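The Second Floor of a Wire Basket

By Perla Medrano
05/07/2022

When Delphine Begay moved to her apartment in Arriaga, the kitchen had one cabinet and 76 centimeters of counter. She did not want to drill in the walls, so she began to turn baskets over.

The idea is old. My grandmother did it with fruit crates. A basket standing on its open side gives you a low room below and a flat roof above, and in a small kitchen this is like gaining a second floor. The wire lets you see what you keep underneath, so you do not forget it until August.

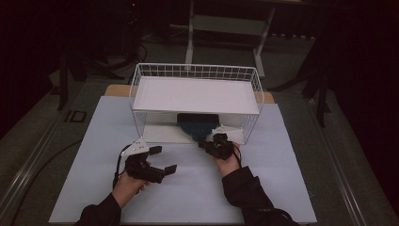 A white wire basket turned upside down, with a flat white board on top and a dark blue object stored below.

The board is important. Without it, small cups lean on the wires and spice jars fall over. Delphine cuts hers a little smaller than the basket, so the rim holds it in place. She bought her first baskets at Horkora, a household shop near the market, and now she has six.

Below she puts bowls and the things she takes every morning. Above go only light things. "I tried the heavy pot one time," she says. "The wires did not forgive me."

Before you buy, measure your tallest bowl and leave up to two fingers of air over it.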